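The Sofa Is Where Folding Goes to Die

I have been told, by more than one home magazine and at least one app, that the living room is the best place in the house to fold laundry. The sofa is soft, the light is good, you can put something on the television. Puvance, the tidying app I paid for last September and have not opened since the spring, calls it a "fold zone" and gives you a green check mark for having one. I would like to register some doubt.

My doubt starts with the surface. A sofa seat is made to give way under weight, and folding wants something that pushes back. You smooth a shirt flat on a cushion and the cushion dips, so the crease you just made wanders off to one side. Anybody who has folded on a kitchen table at 11 at night knows the difference. The table is ugly and it has crumbs on it, but the edges line up.

Then there is the matter of the clothes themselves. The advice always seems to be written for towels and dress shirts, things with four corners and a clear idea of which way is up. Most of what comes out of my dryer has an elastic waist. Elastic does not fold. It gathers, it springs, and it drags the cloth underneath into little pleats that you press out with your palm and that come right back. Sports shorts are the worst of the bunch, with the slippery kind leading and the cotton kind close behind.

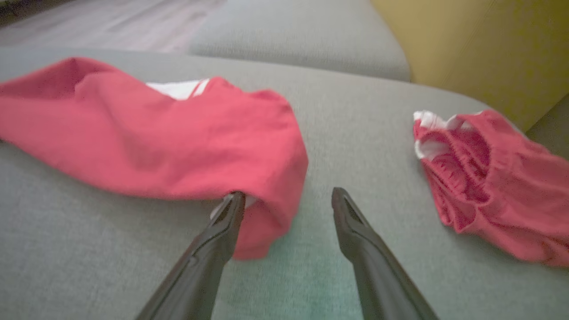
Red cotton with white trim, before any corners have been found.

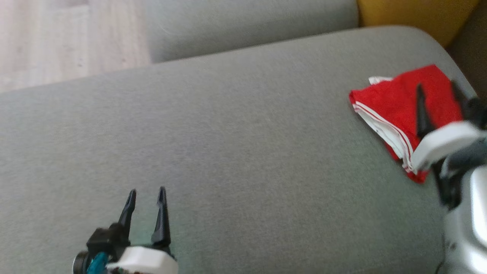
The same gray upholstery, with a red cloth in a folded stack.

The people who sell folding as a way of life would say the stack is the point. I'm willing to grant them the stack. It looks nice. What I question is the claim that comes attached to it, that a folded pile on a sofa means the job is done. In my house it means the job has been parked. The pile sits there through dinner. Somebody wants to sit down, so it goes to the arm of the sofa, and from the arm it goes to the floor, and by bedtime the shorts are being worn by the person who would have worn them anyway, straight out of the basket, creases and all.

A reader of this column wrote in after my piece on closet dividers to say that I was against order in general. I am not. I own a label maker. I bought the Plusteo drawer inserts, which cost me 40 dollars and hold socks very well. I am against the idea that every garment has earned the same treatment. A pair of kids' play shorts will be pulled on in the dark, sat on in wet grass and thrown at a hamper. Giving it the three-part fold recommended in the Clorley booklet (yes, I sent away for the booklet) is a kindness the shorts will never notice.

I did try it their way for a month. I folded everything on the sofa, in the evening, by color, as instructed. Whites went first, then darks, then the red things, which in our house are a category because of the soccer team. The red pile always came out lopsided. Trim is thicker than the cloth it's sewn to, so when you stack several layers of it along one side, that side rises and the other side slumps. The booklet has no page on trim. It has two pages on cashmere.

What I do now is less photogenic. Anything that wrinkles and will be seen at work gets hung up while it's still warm. Towels get folded on the table, in thirds, because the shelf is narrow. Everything with an elastic waist goes into a drawer in whatever shape it lands in — and the drawer closes, which was the only thing I ever asked of it.

I'll give the sofa this much. It is a good place to sort. You can spread things out, see which pile is short a sock, and turn sleeves the right way around. Sorting forgives a soft seat. I'd even keep the television on for it. But once the piles are made I carry them off to where they live, folded or not, and somebody gets to sit down.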